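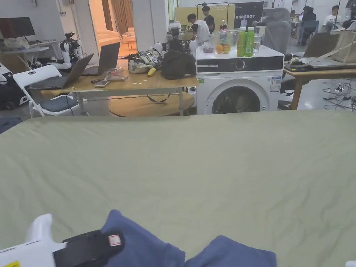
Looking after a watch you wear every day

My old automatic has been on my wrist for nearly 21 years now, and apart from a new crystal it still looks much as it did when I bought it from Kosmas Ververidis in Tidham. He gave me a little talk over the counter that afternoon, and I've been passing bits of it on ever since!

Wipe the case and bracelet with a soft dry cloth when you take it off at night. Sunscreen is the worst thing for a steel bracelet in summer - it gets down between the links and turns into a grey paste. A drop of dish soap in lukewarm water and an old baby toothbrush will shift it, but do check the crown is screwed down first (I forgot once, and it was a dear mistake).

If your watch has a date, don't change it between 9 at night and 2 in the morning. Wind the hands down to 6 and set it there, then bring the time forward.

Leather straps like a rest. I keep 2 and swap them over every month or so, and my favourite, a dark brown one from Drukari, has lasted far longer for it. Dry them flat, well away from the heater.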